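Home News Classes What's On Join Us Contact

Garlic night gets the season off to a cheerful start

The tables are out again at the Cosden hall, and with them comes the first evening of our autumn cooking course, which this year is given over entirely to garlic and to green things that go well with it. Doors open on 1st October, and if the last season is anything to go by, you will want to come a little early, find a spot you like and have a good chat before we get started – the chatting is half the fun!
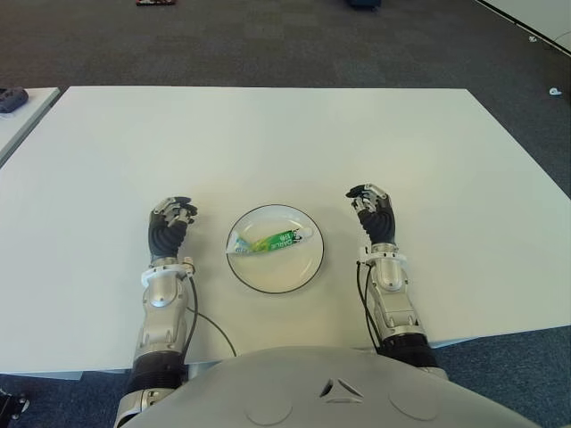 Cosden Supper Club – Home Cooking Group

We are starting with the tube kind, the squeezable sort that so many of us keep in the refrigerator door and feel a bit guilty about. Well, there's no need to feel guilty at all. A good squeeze of it stirred into soft butter, or into a spoonful of yogurt with lemon, makes a lovely quick dressing, and we will be tasting it side by side with fresh cloves so that everybody can make up their own mind (bring your opinions, we know you have them). Plain white plates are the order of the day, as they were last year, and it really is easier to see what you are serving on them.

After the tasting we move on to greens and to putting a plate together nicely, a part of the evening that members asked for again and again in our spring survey. The Farouk bakery is kindly sending over flatbreads, and there will be tea at the break. 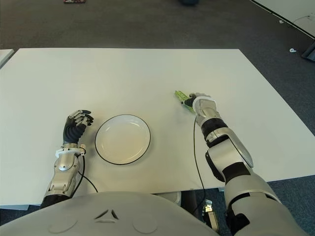 A plain plate and something green.

The course runs for 7 evenings and finishes in December with a shared supper, to which each member may bring 2 guests. Last year's supper raised 2,541 dollars for new pans and a second oven – thank you all once more, it was a wonderful effort. Friends from the Bodivport group are welcome too, and four places are being held for them. Sign up at the front desk or through the Join Us page.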